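December 22, 2020

# Eat lunch at a table

For most of this year I ate lunch over a keyboard. I suspect a lot of people did. The kitchen was closer than it had ever been, the food was better than what I used to buy near the office, and I still ate it in front of a spreadsheet with one hand on the mouse.

I think we should stop doing this. I don't have a health argument. There are plenty of those and I'm not qualified to judge them. My argument is that a meal is one of the few parts of a working day that belongs to the person having it, and we have been giving it away for free.

I worked for seven years at a small distributor called Mornen, in an industrial park outside Dikdale. The pay was ordinary and the building was cold from November until the end of February. It had a lunchroom, though, and at noon the phones went to the machine and everyone sat down. When the company moved to a bigger space in Flistwood, the new floor plan had a counter with stools and a coffee maker where a lunchroom should have been. Within a month we were all eating at our desks. No rule told us to. There just wasn't anywhere else to go, and once a few people were working through lunch, the rest of us looked lazy if we didn't.
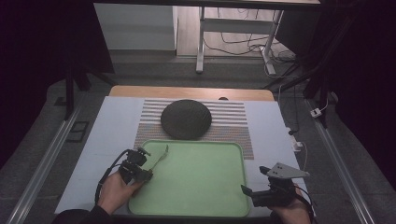 The usual defense of the desk lunch is that it gets you home earlier. I believed that for a long time. At Flistwood I never once left earlier than I had in Dikdale. The time I saved at noon went into the afternoon and disappeared there. If you eat at your desk and still stop work at the same hour, you have donated the break.

There is some arithmetic I find hard to ignore. Say you take half an hour for lunch and skip it every working day. Over 20 years that comes to nearly 2000 hours, and that's with a generous allowance for vacation and sick days. I can't tell you what I would have done with mine. Mostly I would have sat there and looked out the window, and I'd like to have that back.

Working from home should have fixed the problem. We have tables. We have real plates and forks and a door to the room with the computer in it. But a meeting at 12:15 is now considered a normal thing to ask for, and a person who says no has to give a reason. In an office, people could at least see you were holding a sandwich.

What worked for me was making lunch slightly more trouble. I know that sounds backward. When I ate out of the container, standing up, I was done in four minutes and back in the chair. When I started setting a place, the meal took as long as a meal takes. A placemat, a tray, a fork that isn't plastic. You don't carry all that to a desk, and once you've put it out, you feel a bit foolish walking away from it.

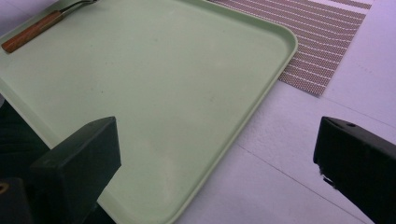 *A tray and a wooden-handled fork.*

My parents did this every day without thinking about it. My mother set out a fork for a bowl of leftover noodles. I used to think it was fussy. There's a bakery near me, Virág, that still has four small tables and won't hand you a paper cup if you say you're staying. People complain about it online. I went there often before March, and I noticed that the customers who sat down stayed off their phones more than I would have guessed – maybe because their hands were busy.

I know this is easy for me to say. Plenty of people get a short break that someone else times, or no break, and a placemat won't help them. They need a longer break and a place to sit, and employers should provide both. A lunchroom is a table, some chairs and a sink. Companies that spend far more than that on a lobby can afford one.

For those of us who do control our own noon hour, even partly, I'd ask for less. Block the time on your calendar and don't label it. Close the laptop. Decline the 12:15 meeting and offer 1:00. I've been doing this since the summer, and so far the other person has always been free at 1:00.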